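Community Letters Host Wanted, Madstead Reading Room
April
By Jarosław Kaczorowski

We are looking for a kind, patient person to run our Sunday letter-writing afternoons at the Madstead Reading Room, and if you have ever kept a birthday card in a drawer for years because you liked the handwriting, please do keep reading!

The afternoons started small, with a pot of tea and a box of donated stationery, and they have grown into something people plan their weekends around. Over 1,242 letters went out last year, to grandchildren, old neighbors, pen pals and a good many residents of the Wieczorek nursing home across the river, who write back faster than we do.

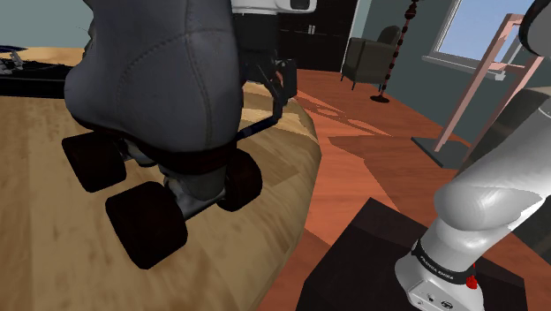
The host opens up at 1:30, puts the kettle on, sets out paper and stamps, and then sits with whoever would like company. Some of our regulars want help with spelling. Others have a hard letter to write (an apology, a condolence) and mostly want someone nearby while they find the first line. You don't need beautiful handwriting yourself, and mine is proof of that.
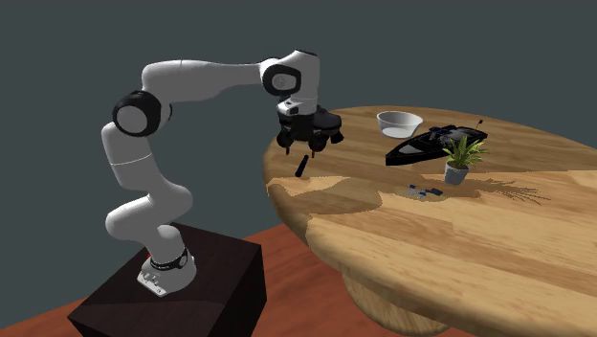
Jarosław Kaczorowski
Programs Coordinator, Madstead Reading Room

It is a paid post, 2 afternoons a month to begin with, and we cover your bus fare from Rudier or anywhere closer. Experience with older adults or new English speakers is very welcome, as is a second language. We will ask for a reference and a background check, and you will shadow Zyanya Espinoza for your first few sessions before hosting on your own. She has run the afternoons from the start and is moving over to our school programs, though she has promised to keep dropping in for the cake.
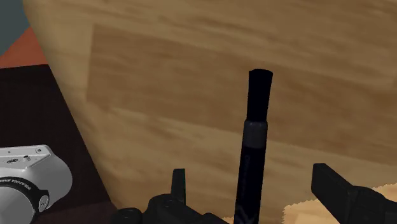

2 min read

To apply, please write us a letter. A page is plenty, typed or by hand, telling us a little about yourself and about a letter you were glad to get. Leave it at the front desk or mail it to the Reading Room, marked "Letters Host," and include a phone number so we can call you for a chat. If writing a letter is difficult for you for any reason, come in and tell us in person instead. We will get back to everyone who applies before the end of the month.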